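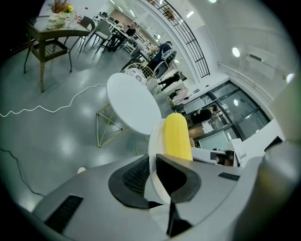

## The finger pad fault at Gyamfi

27/12/2021

Lost most of an afternoon to the hand-held gripper. At trial 147 the width reading froze — the fingers kept moving, but the log showed the same value until I stopped it. Everything after that had to go.

Adwoa Quartey suspected the firmware. I swapped the encoder lead instead and the reading came back. The old lead had a break close to the connector, where it bends each time you squeeze.

I've added a check that stops recording if the value sits still for 5 seconds. Teodoro is ordering spare leads.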